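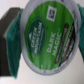 Perker Teaches Robots to Read the Label Without Putting the Coffee Down

New method from the Varnley lab lets a gripper work out which way up it is holding something, using a wrist camera and a very modest opinion of picture quality

VARNLEY - Perker, a research company that works on robot handling of small household goods, today released the results of a study on a problem most people solve before they are fully awake: picking up a coffee pod and knowing which way it is facing.

The method, called Flerodex, uses only the small camera at the robot's wrist. It takes the blurry, close-up, frequently sideways view that such a camera provides and estimates two things from it, what the object is and how far it has been turned in the grip. In tests at the company's Varnley lab, robots using Flerodex placed 70 percent of pods into a holder in the correct orientation on the first attempt. The previous method, running on the same arm with the same pods, was not correct often enough for the company to want it in a headline.

Robots have been able to pick up coffee pods for quite a while. The trouble starts a moment later. A pod is round, light and slightly tapered, and it likes to tip as the fingers close. By the time the gripper has a firm hold, the pod may be on its side, with its lid turned toward the camera and the brand name running up the view like the spine of a book. A Green Mountain Dark Magic pod held that way is still perfectly recognizable to a person, who tilts their head and moves on. Robot wrists do tilt, but it takes them longer and they have to be told.

The usual remedy is to carry the object over to a second, better camera, hold it still, take a sharp picture and think about it. This works. It also adds a stop to every trip, and it requires a second camera, a bracket for the second camera, and someone to notice when the bracket has been bumped.

Flerodex skips the stop. The software looks at the wrist view while the arm is already moving and treats large printed shapes as landmarks: an oval badge, two stacked words in big letters, a dark band along one side of a lid. It makes no attempt at the fine print. Early versions did try, and spent most of their computing time on text that no one could have read with a magnifying glass. Dropping that ambition was the largest single improvement of the project.

How it works

The method compares each wrist view with a short set of reference pictures of the same product, turned through a full circle. It then makes a guess at the rotation and attaches a confidence score. If the score is high, the arm corrects its wrist angle on the way to the holder and carries on. If the score is low, the arm makes a small turn, takes another look and guesses again. It is allowed 2 extra looks. After that it sets the pod down and starts over, a behavior the team recommends to people as well.

Each new product needs 10 reference pictures, taken with the same wrist camera that will do the work. The team tried using crisp catalog-style pictures in their place and found that performance dropped sharply. A robot trained on beautiful photographs of coffee pods, it seems, has unrealistic expectations.

The soft finger pads proved to be a useful part of the puzzle. They show up at the sides of the wrist view, and the software uses their edges to tell where the grip ends and the object begins. A pod with a pale rim in front of a pale surface can otherwise be hard to separate from its surroundings, at least for software that has been asked to do it in a hurry.

What it does not do

The study covered 11 pod designs, all with printed lids. Flerodex did best on lids with strong contrast and large lettering. It did worst on designs with repeating patterns, where one side of the lid looks very much like the other, and on plain lids, where there is nothing to go on and the method quite reasonably declines to commit.

It also depends on seeing the lid. A pod gripped with its lid facing away from the camera offers a view of its underside, which is the same from every direction and has been described inside the lab in terms unsuitable for a press release. In those cases the robot puts the pod down and picks it up again. These re-grips were counted as failed first attempts in the published figure.

Lighting was kept steady throughout. The company makes no claims for dim kitchens, direct sun, or the inside of a drawer. Nor does Flerodex make coffee. Several visitors have asked.

Next steps

Perker plans to extend the work to yogurt cups, jar lids and other round items that people turn the right way up without giving it any thought. A second round of tests, using the Radonjić two-finger gripper in place of the lab's own, is scheduled to begin in June. The aim is to find out how much of the method depends on one particular pair of fingers.

The full report, including a complete list of failures with the wrist view for each, is available from Perker on request. The list of failures is the longest section and, in the opinion of the people who wrote it, the best one.

About Perker

Perker develops handling software for small, light and awkward objects. Its lab in Varnley is open to research visitors by appointment. Visitors are welcome to bring their own mugs.

Press contact: Perker Press Office, Varnley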